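September, late, kettle on

Well, I finally did the toy cupboard. I have been saying I would do the toy cupboard since before the school holidays, and this morning it rained sideways and I ran out of other things to do, so there I was on the rug at Mum's old place in Corrigan with three tubs, a roll of garbage bags and a packet of ginger nuts (half of which are gone now, no comment).

The plan was the market stall. Sinéad has the table booked at the Galtwood hall and she wants everything sorted and priced before I drop it off, which is fair enough after last year, when I turned up with a boot full of odds and ends and she had to do the stickers on her knee. So: one tub to sell, one to keep, one for the bin. Sounds easy! It took me an hour just to get through the puzzles. One of them is a 595 piece, which is such a strange number for a puzzle that I checked the box twice, and I've put it in the sell tub on trust.

Then I got down to the play food, and that's where I came unstuck. I'd forgotten how much of it there was. Cups and saucers, the felt eggs, a little tin of peas with the label picked off by small fingers. The kids used to run a cafe under the dining table and you couldn't get past to the laundry without ordering something. I paid 30 dollars for a pretend sandwich once. Pretend dollars, thank goodness.

And the banana. Oh, I do love the banana, with its big floppy yellow peel and the pale bit hanging down in the middle, and the little blue tag on the side.

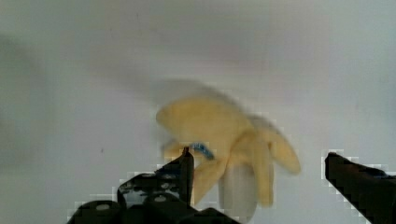
Sinéad Ó Dálaigh reckons play food should never be sold in ones, it wants to go in a bag of six or so with a ribbon, and she said anything soft has to have a wash first or people give it a sniff and put it back. She said this over the phone with her mouth full, I could hear toast. Anyway she's right about the bags. I've got a drawer full of those clear ones from when I was doing the soaps, so that's a use for them at last.

I'm not sure the banana is going in one, though. I had it in the sell tub, then the keep tub, then on the arm of the couch, and at the moment it's on the windowsill in the kitchen. It can stay there while I think.

The washing part I did get on with. A pillowcase with a knot in the top, cold cycle, a capful of the wool stuff. Magdolna Juhász swore by that for anything with stuffing in it, and her lot's teddies always came up beautifully. The felt eggs I did by hand in the basin. They're on the rack over the bath and one of them has gone a bit pear-shaped, but I think that'll pull back once it dries.

Sell tub is full. Keep tub is also full, which was not the idea. I still have the dress-ups to go through and the box of train track, and I can't find the lid for the blue tub anywhere. Must ring Sinéad about what time the hall opens. Must also buy ginger nuts.

Rain's stopped. Going to put the bins out before it starts again.

We use cookies to remember your settings and count visits. By continuing to read you agree to our use of cookies. Accept | Manage preferences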